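Equipment planning, second progress report
Prepared for Paraschiva Bogdan by Roxana Nedelcu, Biltport workshop
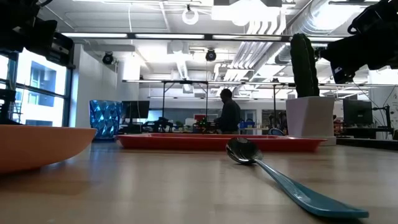 Spoon, tray and bowl on the table at Biltport.

We are very happy with where the August plan has landed! The quotes from Holtach and Ene are both in, and Holtach came out lower on the grippers we want, even with a spare pair of fingertips added. That leaves $900 in the hardware line, and we would like to keep it there until the cable order is settled.

Tableware has been the nicest surprise. We set aside $400 for bowls, trays, spoons and cups and have spent $100 of it, mostly on bright, ordinary kitchen things (thin handles and shallow rims are just the shapes we want to plan for). Please let us carry the rest into next quarter.

Two items are still open. Ene has offered a service contract for the arms, and I have asked them to price it without the travel charge. The Cido software license covers 20 hours a month, and I think we will outgrow that once the evening sessions start, so a larger plan is in the draft budget as a separate line.

Needed from you: a yes or no on the Holtach quote by Thursday, so that the price holds. I will send the revised budget sheet as soon as Ene replies.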